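Do you really need to sort your bricks?

By Marlene Lins

Every March the same advice comes back. Tip out the toy bricks, sort them by color, put each color in its own tub, label the tub, and enjoy a calmer home. The Narwood parents' page ran it again this year, with a photo of a shelf so tidy that I doubt a child has ever been let near it.

I tried it. Our collection came to 476 pieces once the couch had been moved, and I bought the stackable Wudero tubs because they were the ones in the picture. It took most of an afternoon. The tubs looked very nice for seven days.

My complaint about sorting by color is a simple one. Nobody I have watched build goes looking for "a green". They go looking for a two-stud piece, or a single, or one of those flat ones that hide under everything else. If all the greens are in one tub, the small green you want is still at the bottom of it, and now you have several tubs to tip out where before you had one. Sorting by size makes more sense on paper, but try explaining it to a tired five-year-old at bedtime.

Then there is the matter of taking things apart. The Tindmont toy library asks for bricks to come back fully separated, and I understand why they want that. At home I have stopped bothering. A couple of small bricks stuck together can go back in the box as they are. Someone may have meant it to be a fish, or a shoe, and they will be cross if it has gone.

The one piece of advice I have come around to is the paper. I was ready to laugh at it. A reader from Portela wrote to say she spreads a big sheet of plain brown paper over the table before any building starts, and that it does more than all her boxes put together. It sounded like one more thing to store. But small bricks show up well against plain brown, they don't skid about as much as they do on our shiny tabletop, and when it's time to eat you lift the edges and pour the lot into whatever you keep them in – a drawer, a bag, an old pan. We have used the same sheet 16 times and it is only a bit creased.

I would not buy a special mat for this. I have seen one for 50 dollars, with a drawstring and a carry handle, and I can't see what it does that wrapping paper won't. Buy the widest roll you can find and cut it a little smaller than the table, so that it doesn't hang over and get dragged off by a sleeve. Tape is optional. Ours tears the corners when it comes up, so we gave up on it.

If you have a color system that has lasted past the first month, write in and tell me. Photos welcome, provided the children have been home that day. 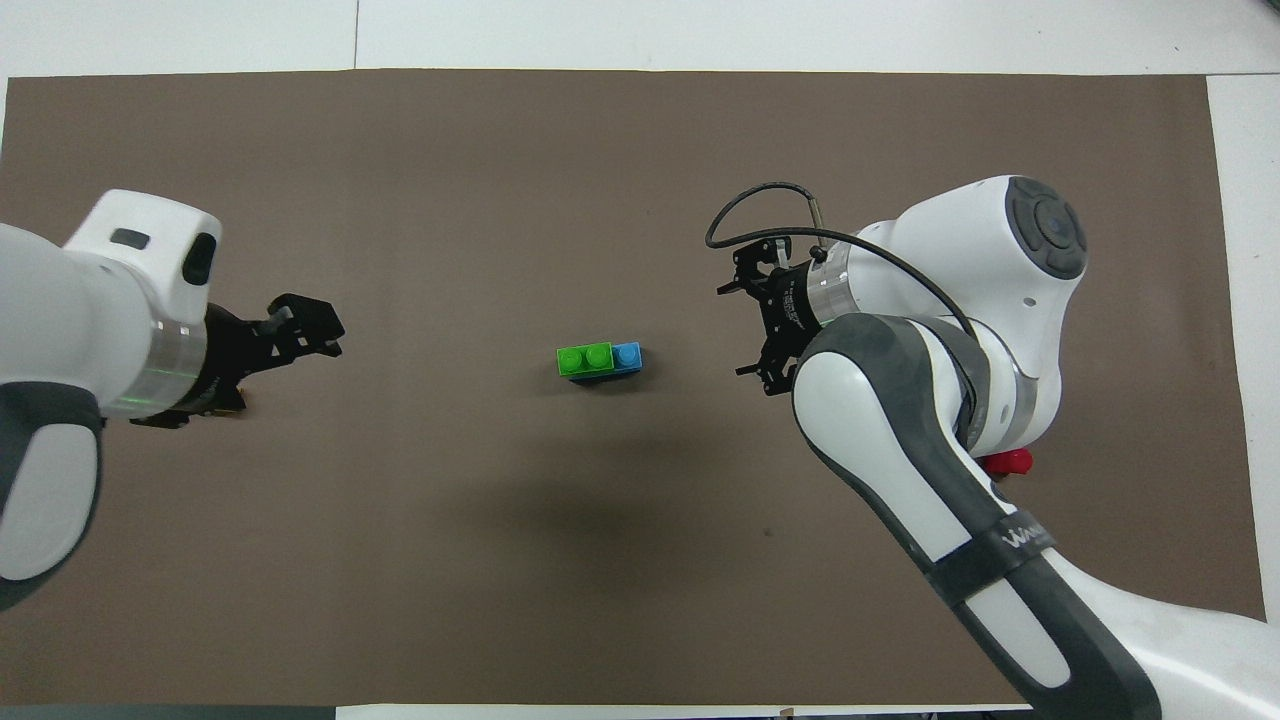

Green and light blue, three studs long, on brown paper.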